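Lultberg Furniture Support
Case: Atden storage bed, queen. Lift-up platform will not stay raised
Status: Resolved
Opened by: customer
Assigned to: Kirsty Urquhart

Reported problem
Platform rises normally but sinks back within a minute when released. Customer has the 10-inch foam mattress in place. Bed was assembled in May and held for the first weeks. No noise. Headboard, side rails and center support reported as solid.

Initial reply
Please remove everything from the storage compartment and take the mattress off. Raise the platform by hand to full height and let go. Tell us whether it stays up, and which side drops first if it does not. Keep hands and arms out of the compartment during this test.

Customer update, 9:40 a.m.
Without the mattress the platform stays up. With the mattress it sinks, left side first. Slats are all seated in their caps. The fabric strap at the foot is attached.

Assessment
Left side leading points to a weak gas strut or a loose lower pivot bolt on that side. Frame geometry is probably fine, as the platform closes flush. Requested the force rating printed on each strut and a check of the four pivot bolts with the hex key supplied in the hardware pack.

Customer update, 1:15 p.m.
Pivot bolts tight. Right strut is marked with the higher rating. Left strut carries the lower rating. Both came in the same carton.

Finding
Mismatched pair. The lower-rated strut belongs to the Wan twin frame, which uses the same end fittings and the same extended length, so it installs without any sign that it is wrong. The queen platform needs two struts of the higher rating. Packing error on our side, covered under warranty.
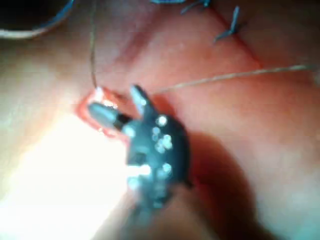
Gripper over an open incision in a suture practice pad.

Action
Sent 2 replacement struts, both at the queen rating, packed as a matched set. Customer asked whether replacing only the left one would do. Replace both.

Replacement steps sent to customer
1. Remove the mattress and empty the compartment.
2. Raise the platform fully. A second person must hold it for the whole job.
3. Pry the spring clip at the upper end of the left strut with a flat screwdriver. Do not remove the clip completely.
4. Pull the socket off the ball stud. Repeat at the lower end.
5. Fit the new strut with the rod end down. Press each socket until it clicks.
6. Repeat on the right side.
7. Lower and raise the platform 3 times before putting the mattress back.

Customer update, 6:05 p.m.
New struts fitted. Platform stays up with the mattress on. It is now harder to close for the last few inches.

Reply
Higher closing effort is expected with a correctly rated pair. Use the strap and push down at the center of the foot rail. If the platform does not latch flat, check that bedding is not caught at the hinge side.

Closing note
Old struts are pressurized. Customer told not to cut, puncture or burn them and to use the prepaid return label. Clurero upholstered headboard on the same order is not affected. Packing line notified to separate Wan and Atden strut bins.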